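**Lusdale Office, 19/06/2022**

Sotiris Politis has managed furnishings at the Lusdale office for 19 years. Asked what staff request most often, he did not hesitate. "Outlets," he said. "We replaced 30 desks, and the first question was where to plug in."

The office now issues power strips with a separate button beside each socket group – a choice Mr. Politis defends on grounds of habit. "People will press a button. They will not crawl under a desk."

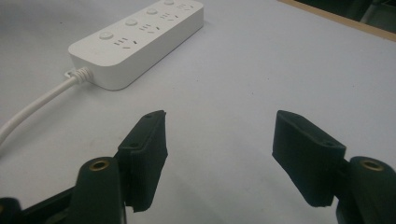
*A white power strip on one of the light-topped tables.*

Further strips will be ordered in September.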